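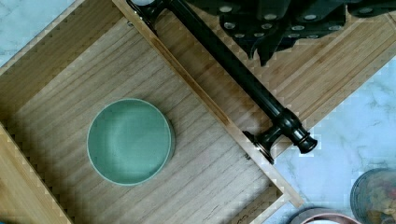
green bowl, wooden box. thread on soup below

OK so I have made soup every Sunday night since October and I have opinions now. Putting them all in one place so I can stop texting them to my sister one at a time.

Background: I'm not a cook. I grew up on canned tomato and grilled cheese and I was very happy. Then I changed jobs, started getting home at 7:30, and spent a truly stupid amount on takeout. I added up one month and it was $682. For one person! Who doesn't even order drinks!

So, soup. One big pot on Sunday, dinner through Wednesday, and whatever's left goes in the freezer.

First opinion: you're not cooking the onions long enough. I wasn't either. Every recipe says five minutes. Give them twenty, on low, with more salt than feels right. I put on a podcast and stir when the host says something annoying.

Second: red lentils are the best thing in the store for the money. They fall apart by themselves, you don't soak them, and you end up with something thick that tastes like you tried. Brown lentils are fine. Green ones I keep buying and then leaving in the cabinet.

My regular lentil one, for the person who asked last week: two onions, a lot of garlic, a spoon of cumin, a spoon of tomato paste, let the paste go dark, 2 cups of red lentils, 8 cups of water or broth. Half an hour. Then lemon. Then more lemon.

The lemon came from Babar Bugti, who sat next to me at my old job and ate the best lunches in the building. I gave him a taste of an early batch and he chewed for a while (it was soup, I don't know what he was chewing) and said "it needs sour." He was right. Most of my bad soups needed sour. Vinegar works too, or the juice from a pickle jar.

Broth! I went through a phase of making my own and the apartment smelled like a wet dog for two days. I'm back to the jar of paste stuff and sleeping fine.

Things I have put in soup that I'd do again: the hard end of the parmesan, a spoon of peanut butter, leftover mashed potatoes, the last of a jar of salsa.

Things I would not do again: broccoli stems that I "didn't feel like peeling," cinnamon, an entire can of chipotles. I had read the recipe as one can. It said one chipotle FROM the can. I ate that soup for four days out of pure stubbornness and I think I saw through time.

Noodles go in a separate pot. I know. It's another pot. But if you leave them in the soup overnight they drink the whole thing and on Monday you've got a casserole. Same with rice, same with those little star pastas — which I love and will not hear a word against.

Freezer stuff. Leave room at the top of the container, it expands. Put the name on it. I had a brown one in there since before Thanksgiving and I was sure it was black bean. It was gravy. I'd already made toast.

Potatoes freeze weird, by the way. They go kind of sandy. If there's potato in it I either eat it that week or mash it all up first. Cream I just add later, in the bowl.

Someone asked about bowls too. Wide and shallow looks nicer, but it goes cold before I've found something to watch. I'm a deep bowl person, filled almost to the top, carried very slowly to the couch.

Bread: whatever's there. Stale is better. I rub it with a garlic clove and put it under the broiler and I have burned it maybe every third time. You have to stand there and look at it. You can't go check your phone for a second. I keep going to check my phone.

Current list for the next few Sundays: split pea, the cabbage and sausage one my aunt makes (she says "until it looks done" for every single step, so wish me luck), and some kind of corn chowder if I can find decent frozen corn.

Also want to try a cold one when it gets warm out but I'm suspicious. I had gazpacho once at a wedding and it was served in a shot glass and I thought it was a bloody mary.

Send me your soups please. Nothing with a food processor, mine has a crack in the lid and it sprays. Stick blender is OK!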